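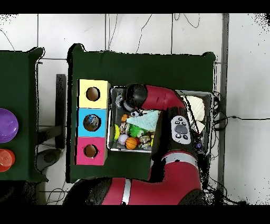 Ordenar juguetes pequeños sin comprarse media tienda

Cada septiembre me llegan las mismas recomendaciones: cajas etiquetadas, un color por categoría, rotación quincenal. He probado casi todo y la mayoría dura lo que tarda un niño en entrar en la habitación. Dejo apuntado lo que se sostiene y lo que no.

Una bandeja o cesta baja de metal gana a cualquier baúl. En el baúl lo pequeño se va al fondo y para sacar una pelota hay que volcarlo entero. Con paredes de malla se adivina parte de lo que hay sin meter la mano. Eso sí, pasad un dedo por el borde antes de comprarla: la primera que tuve, de Pistell, enganchaba la lana.

Las pelotas no se clasifican. Lo siento por quien venda cajitas para ello. Las de pinchos blandos, las lisas, la de béisbol: todas juntas. Lo único que separo son las que acumulan pelusa, y solo para lavarlas. Agua tibia, jabón de platos, un cepillo de dientes viejo entre los pinchos y a escurrir sobre un trapo. El limpiador específico de Nirkarex cuesta 18 euros y no le he visto ninguna ventaja sobre el jabón.
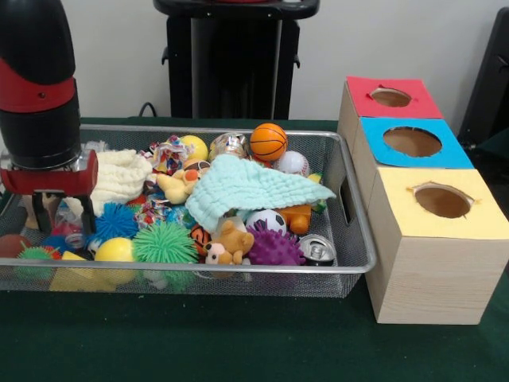
Pelotas, peluches y muselinas, todo en la misma bandeja.

Las muselinas son otro asunto. Dobladas en un cajón aparte quedan muy bien hasta el primer día de uso. Mi vecina Gudrun Harms las deja encima de los juguetes y le funciona, aunque luego tapan la mitad y los críos revuelven más. Yo las pongo en un lateral, enrolladas. Tampoco es una maravilla: al cabo de una tarde vuelven a estar atravesadas por el medio.

Sobre los peluches se lee mucho disparate. Lo de meterlos en el congelador para «desinfectarlos» no limpia la mugre, que es lo que suele preocupar. Funda de almohada cerrada con un nudo, programa delicado, y fuera. Si la etiqueta dice que no, trapo húmedo y paciencia.

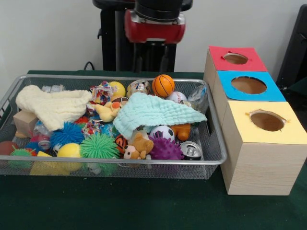

Con los compartimentos soy todavía más desconfiada. Agnes Ogilvie, que lleva la ludoteca Killetti, tiene 686 piezas inventariadas y las reparte en cajas según quién las va a pedir. Para una ludoteca tiene sentido. En una casa bastan 2 o 3 cajas sin tapa al lado de la cesta, para lo que de verdad se pierde: las piezas de un puzle, las ruedas sueltas, los animales diminutos. Si hacen falta más, sobran juguetes.

El organizador modular de Fuchs promete espacio para 100 objetos. No lo dudo. Dudo que alguien los vuelva a colocar.

El papel arrugado de colores y los envoltorios brillantes, a revisar cada poco. Se rompen, sueltan trocitos y acaban pegados en las pelotas blandas. En cuanto se rasgan los tiro.

Y poned un paño debajo si la mesa se raya con facilidad.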